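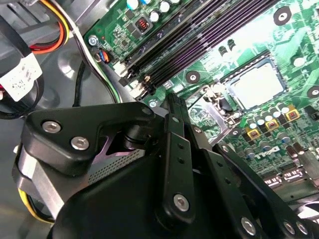 **Dellatgate back office - March walk-through**

I did this one on a Sunday so I could poke around without anybody needing a desk! Same 17 items as last time, and I've only commented where I had something to say.

- [x] Power strips off the floor. The one behind the Callska printer had slid down again, so I screwed it to the desk leg.
- [x] No strips plugged into other strips. All good (finally).
- [x] Computers unplugged before a side panel comes off. New sticker on the workbench, nice and big.
- [ ] Dust filters cleaned. Got through 13 and ran out of canned air - finish next month.
- [x] Extinguisher gauge in the green. Tag's getting hard to read though, so I asked Bassi for a new one.
- [ ] Exit light, rear hall. Flickers when the heater kicks on. Dasari quoted $395 for the fixture, which seems like a lot, so I'm getting a second price.
- [x] Hallway clear. I moved the boxes of toner, and please don't put them back!
- [x] First aid kit. Bandages fine, burn gel expired, new box of 25 packets ordered.
- [ ] Space heater under the front desk. I know it's freezing up there, but it needs the kind with a tip-over switch. Unplugged for now.
- [x] Smoke alarms tested. Loud. Very loud.

Everything else passed with no notes. Open items go to the top of the April sheet.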